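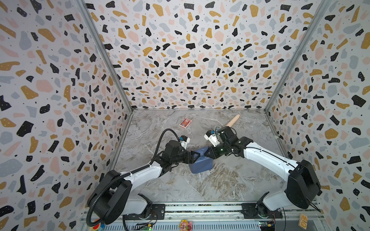 Camacho wrote to the Zernbridge newsletter that comparing grippers on cloth and film is a waste of bench time, and that any gripper worth buying can be judged on a steel block and a stopwatch. I read the letter twice and I still disagree.

A steel block tells you how hard a gripper closes and how well it returns to the same spot. Both are worth knowing. Neither tells you what happens when the thing between the fingers folds, slides or springs back, and most of what people want two arms for does exactly that.

We ran 2,832 grasps between January and the spring, first with the Gralline fingers and then with the Ganadberg ones. On blocks there was nothing to choose between them. On soft goods the Gralline set dropped 8 pieces in every 1,000 and the Ganadberg set dropped far more, mostly at the moment when the second arm took hold. 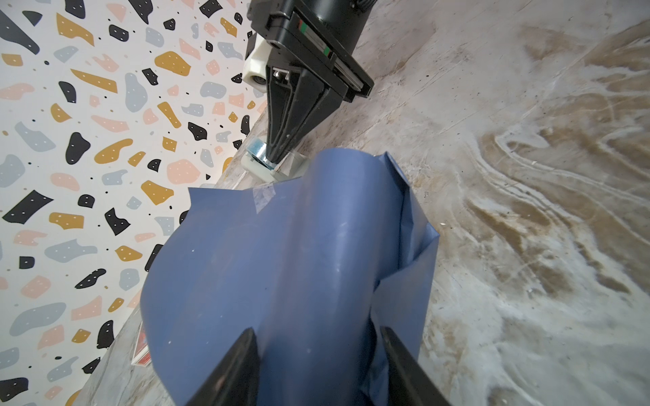 The drops bothered me less than the time spent finding out why. With only an overhead view we were guessing. A camera at the wrist shows the fold forming between the fingertips, and after two sessions with one fitted we had changed the closing speed and stopped blaming the controller.

I would keep the steel block – it is quick, and it catches a bad motor. But a supplier who publishes only block figures has left out the part I need before I spend money. Buyers should ask for the soft results and the wrist footage, and go elsewhere if there are none.

6/4/23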